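FOR IMMEDIATE RELEASE

Touran Abbasi Brings Her Warmest Hour Yet to the Meslow This October

Aug 10, 2023

The Meslow, the friendly little comedy room that so many of our regulars have come to think of as a second living room, is delighted to announce that Touran Abbasi will be opening our fall season with her brand-new stand-up show, My Mother Has Notes.

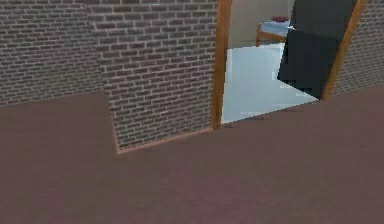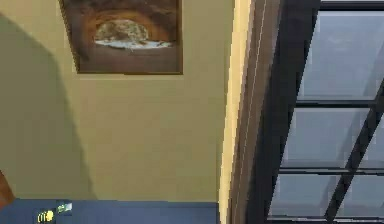
A brick wall with wood trim at its base (first image) and a framed painting on a beige-olive wall (second image).

If you have seen Touran before, you will know that she is the sort of comic who can spend ten minutes on a borrowed casserole dish and leave you wishing she had spent twenty. The new hour takes in her first apartment, her short and unhappy time as a wedding singer, and above all the long voicemails her mother leaves after every performance, with corrections. There is plenty of chatting with the front rows too, always kindly meant (she has been known to send people home with recipes), so please don't be shy about sitting up close!

"I started writing this show as a way of getting back at my mother, and by the second draft she was the best thing in it," says Touran. "She has asked for a percentage. We are still talking about it."

The show was developed over the spring and summer with director Shahab Shojaei, who also worked with Touran on her last hour, Please Wait to Be Seated. That one played to 3,855 people over the course of its tour and finished with a lovely, noisy night at the Farahani Theater that those of us who made the drive are still talking about.

Opening for Touran on both nights will be Visitación Cuesta, whose dry and rather wonderful stories about working the returns desk at a hardware store made her a favorite at our new-material evenings last winter. We asked her back before she had even found her coat.

"Touran is generous on stage in a way you can't teach," says Nazanin Hosseinzadeh, artistic director of the Meslow. "She listens to people. Somebody will tell her they sell carpet, and half an hour later the carpet comes back and the whole room falls apart. We have wanted her to open a season for years, and I am so happy that this is the one."

My Mother Has Notes will play for two nights only in October, with 300 seats on sale for each performance. Doors open an hour before the show, and the bar will be serving throughout. The running time is 90 minutes, including an intermission. Some grown-up language, though Touran would like it known that her mother has already complained about it.

Tickets go on sale first to members of the Meslow mailing list, and then to everyone else through our box office. Following the Meslow dates, the show travels on to the Grikton Arts Center and further venues to be announced.

Press tickets and interview requests: please contact Pouran Tehrani at Besier Publicity, who will be glad to help and who will also pass along questions for Touran's mother.

ENDS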